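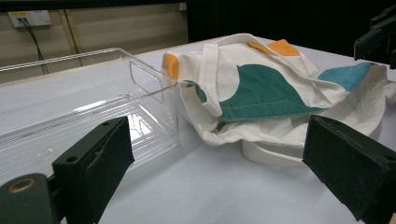
Plidcombe Craft & Mending Circle, August meeting, back room, 7.30pm start

Minutes taken by me again, as my name came out of the mug. I've written them the way I talk, so apologies to anyone who likes the old numbered sort.

**Who came**

The usual lot from the Calloway Street end, the two new people who joined at the summer fair (welcome!), and Thaddeus Tran in the chair. Apologies from the quilting pair, who are on holiday and sent a postcard of a goat.

**Last month's minutes**

Agreed, with one correction. I'd put that the kettle was being descaled. It was being replaced. The new one is here and it is very loud.

**The tote bags**

This took up most of the evening, and quite right too. We had the first patchwork tote out on the table and everybody had a good handle of it. White canvas, with the big rounded panels sewn on in teal green, pale blue and orange, and plain white cotton straps. I love the colours together and I said so more than once. Thaddeus thinks the teal does all the work and the orange should be used more sparingly, and we went back and forth on that for a good while. In the end we voted to keep the orange.

Points that came up:

- The canvas creases the moment you look at it. Half of us like it that way (it's a shopping bag, it's going to be scrunched under a car seat) and the other half want each one pressed before it goes on the stall. We settled on pressing them once, from the back, and then leaving them be.
- Seams on the curved panels. The wide curve is a pig to turn under neatly. Please clip the edge before you fold it, and tack it first even if you think you don't need to. I thought I didn't need to and unpicked mine twice.
- Straps. Long enough for a shoulder, even over a winter coat. We tried it with the coat from the lost property hook. Both straps to be cut from the same length so we don't get one longer than the other.
- Lining. Not this time. It would be lovely but it doubles the sewing, and we'd never finish before the autumn market.

We're aiming for 30 bags. That felt like plenty until we went round the room and people said what they could manage, and now it feels like a lot of plenty. The sign-up sheet is pinned by the door, so do put your name down for one or two if you haven't.

**Fabric order**

Budik can do the canvas at the same price as last year if we order before the end of the month. Cemel was cheaper by the roll, but the sample was thin and you could see your fingers through it. Budik it is. I'm placing the order and will bring the receipt next time.

**Trays and tidying**

The clear trays are a great success. We can see what's in them without tipping everything out, and the cut-out in the end makes them easy to grab from the shelf. I'd been against them, as I wanted baskets, and I take it all back.

Agreed that each project gets its own tray: scraps in one, straps in another, cut panels in a third, with finished bags folded on the top shelf. Please don't put pins in loose. There's a tin. The bobbins are also meant to live in a tin and I found three down the side of the radiator, so could we all have a look under our own chairs before going home.

The white tables want wiping at the end with the soft cloth and not the green scourer. Chalk comes off with plain water. Biro does not, so if you're marking out, use the chalk.

**Money**

We have £3040 in the account, mostly from the spring sale and the raffle. After a bit of discussion we agreed to put up to £90 towards thread and needles and to have the older sewing machine serviced out of the same pot if there's any left. The rest stays put until we know what the hall is charging us next year.

**Anything else**

Someone asked whether we could start a repair table at the market, where people bring a torn pocket or a missing button and we fix it while they wait. Lots of nodding. Thaddeus is going to ask the organisers if we can have a second pitch next to ours – if not, we'll squeeze it on to the end.

There was a request for a proper lamp at the window end, as the evenings will be drawing in soon. I have one in the loft and will bring it, though the shade is hideous and I won't hear a word about it.

The ginger cake was excellent. Recipe to be copied out and left by the kettle.

**To do**

- Me: Budik order, lamp, another copy of the panel template
- Thaddeus: market pitch, hall charges
- Everyone: sign-up sheet, bring any spare orange or blue cotton

We finished at 9.15pm and meet at the same time next month.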